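Workshop notebook | Automation & Site Practice | Tag: table service trial
14 comments | 7 shares

12/28/25 — Beswood site, back workshop. Entry by R. Guimarães.

Carrying on from the notes on the clearing unit. Driltoneck sent the revised arm timing this morning and Welington loaded it into the simulator before I got in. The old timing is kept under the previous name in case we want to go back.

State of things at the canteen first. The trial covers the plate clearing task only: lift from counter, move to trolley, release. Staff still wipe down, still sort cutlery, still deal with anything left on a plate that is not food. Dalva Caldeira runs the late shift and has asked again for a written list of what the unit will not touch. She is right to ask. At present the list lives in three people's heads and in one paragraph of the Tarnura manual that nobody on her shift has been given. Action on me.

Draft of the list, to be checked with her:

Cups and glasses: staff.
Stacked plates: staff. The unit takes one plate at a time.
Plates with cutlery on them: staff remove the cutlery, then the unit may take the plate.
Trays: staff for now. Rogério Brito wants trays added in May. I do not, until the wrist load figures have been looked at properly.
Anything with liquid in it: staff.

Rogério B. thinks the list makes the unit look poor value. My view is that a short list of things it does properly is easier to work beside than a long list of things it does on some days. We left it there.

Simulator session. Settings: both arms live, body fixed, counter at standard height. Target is the plate. The plant stays in as an obstacle. The old planner treated a pot as a plain upright cylinder and took no account of leaves, so an arm could pass clear of the pot and still go through the foliage. The new planner puts a padded box round the whole plant. This costs a little travel but removes the fault in principle. To be confirmed with the real thing.

Run 1: left arm only, right arm parked. Completed.
Run 2: as run 1, plate shifted closer to the railing. Completed, slow approach.
Run 3: as run 2 with the right arm free. Stopped by Welington, who did not like the right arm position. Logged as an operator stop, not a fault.
Runs 4 to 7: repeats of run 3 with the right arm limit tightened. Three completed, one timed out on the approach.

The time-out was on run 6. Log shows the planner asking for a new path over and over and refusing each one. Likely cause is the padding on the plant box and the padding on the railing overlapping, which leaves a very thin corridor to the rim of the plate. Welington has reduced the railing padding by a small step. I would rather have moved the plant box, but he has the better feel for this planner.

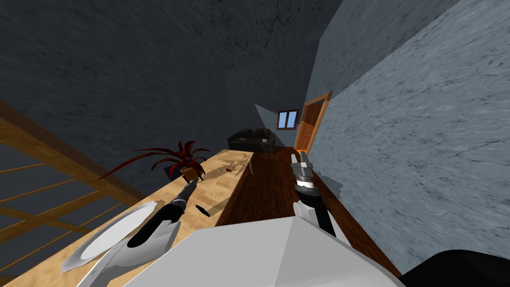

Who decides when the unit stops, the shift or the software? Either can stop it, but only a person on the shift can start it again, and that person has to be standing at the panel.

Writing that down because it came up twice with Dalva's team and got two different answers, one of them from me. The wording above is the agreed one. It goes on the card by the panel.

Counter edge. Plates left near the edge on the railing side are the awkward ones. The gripper wants to come in over the rim, and the closer the plate sits to the edge the less room there is for the finger on the outer side. In the canteen people put plates down wherever there is a gap. We could ask diners to leave plates further in, and Driltoneck suggested a sign. Rogério Vasconcelos (canteen manager) said no to the sign at once. His point is that customers have never been asked to help the staff clear and he will not have them asked to help a machine. Accepted. The edge case is ours to solve.

Options discussed:

a) Slide the plate inward with a fingertip before lifting. Simple, noisy, marks the counter top over time.
b) Approach from the inner side only and grip the near rim. Quieter. Plate hangs off one side and the wrist has to hold it level.
c) Skip edge plates and signal the shift. Easiest to write. Adds walking for the staff, who are supposed to be walking less.

Going with (b) for simulation. (c) stays as the fallback. I have asked that every use of the fallback is recorded, as otherwise the extra walking will not show up anywhere and the trial will look better than it is.

Shift changes. This is the part that gets left out of the Driltoneck reports, so it goes here. Before the trial, the late shift had one person on clearing for the whole evening. Under the trial that person is down as "clearing and support", which in practice has meant clearing what the unit will not take, keeping an eye on the unit, and covering the till when it gets busy. Dalva's figures for the last stretch give 47 calls to the panel over 14 shifts. Most were short. Each one still means leaving what you were doing, crossing the floor and reading a message that was written by an engineer.

Things she has asked for, in her order:

Plain messages. "Path infeasible, retry limit" should read "Cannot reach plate. Please move it or clear it by hand."
A quieter alert. The present tone is the same pitch as the dishwasher alarm and people go to the wrong machine.
The job title fixed. If the role is now part operator, it should say so and be graded as such.

The first two are with Welington. The messages are an afternoon's work, and the tone is a setting. The third is outside the workshop but I have written to Vasconcelos in support of it, with the call figures attached. He has not replied yet — he did say in passing that he expected the letter.

Training. Cordeiro quoted for a half-day session on site. The content looked like a sales talk with a quiz at the end. Proposed instead that Welington does an hour with each shift at the counter, with the unit on, stopping and restarting it until everyone has done it with their own hands. Dalva prefers this. She also wants it in paid time and before the shift starts, not in the break. Agreed on our side.

Outstanding:

— Wrist load for the inner-rim grip, option (b). Need figures with a heavy plate and with a wet one.
— Rerun 6 with the new railing padding, same plate position. If it times out again, shrink the plant box.
— Right arm: decide whether it needs to be live at all for single plates. Parked is simpler and the staff have said they find one moving arm easier to stand next to than two.
— Send do-not-touch list to Dalva for correction before it is printed.
— Ask Driltoneck whether the message text can be edited on site or has to go through them.

Note for Rogério B.: please do not change the speed setting between sessions without writing it in here. I lost most of an hour comparing runs that were not comparable.

Next session when the wrist figures are in. Simulator left on, canteen unit powered down and locked, key with Vasconcelos.

Filed under: Workplace automation, Canteen trial, Simulation notes
Older entry | Newer entry
Contact the workshop | © Beswood Workshop Notes | Back to top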